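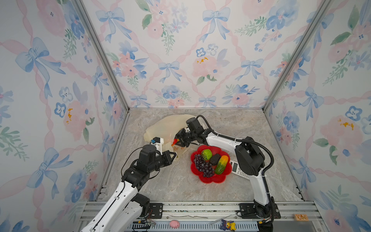
So who gets to draw the ward lines in Hollden? The town council does, with a map the county clerk has to sign off on before anyone can file to run.

I'll say that again slowly when I'm up there, people always miss it the first time. Then hello, I'm Nektarios Kontogiannis, I've lived in the Kyriakidis Street end of Ward 4 for ages and I've been to way too many of these hearings.

(Pause. Water.)

Okay, the numbers. We have 4 wards, and the target is 2,048 residents in each. Ward 3 is well over because of all the new apartments by the old Claketex mill. Great for the bakery, terrible for the map! Somebody has to give up blocks, and my guess is it'll be the ones north of Grurkel Creek.

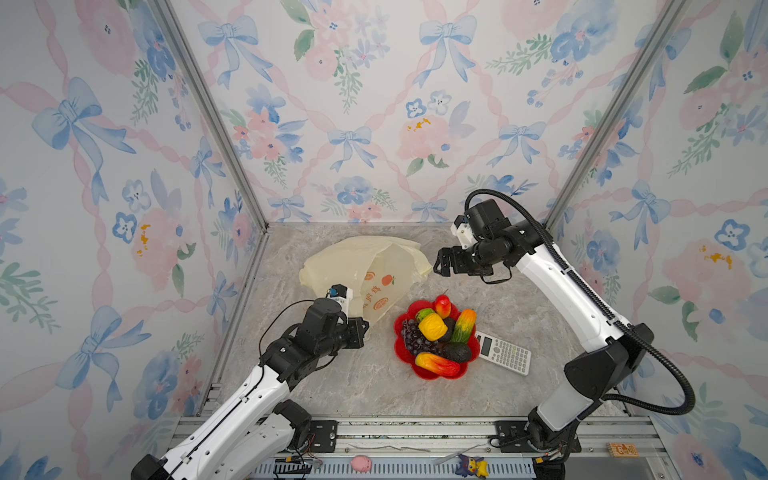 Which brings me to the creek. If the line moves to the south bank, those families vote in Ward 2, and their polling place ends up across the highway. I walked it in January with a stroller (my niece's, baby included) and I wouldn't do it twice.

Ask for a show of hands: who's seen the draft map? Don't scold if it's only a few.

Written comments close 10th January. One page is plenty. Put your street name in the first line so the clerk can find it on the map.

Then questions. Skip the bit on school zones if we're running over.

2 comments | 14 shares

Get our newsletter in your inbox. Sign up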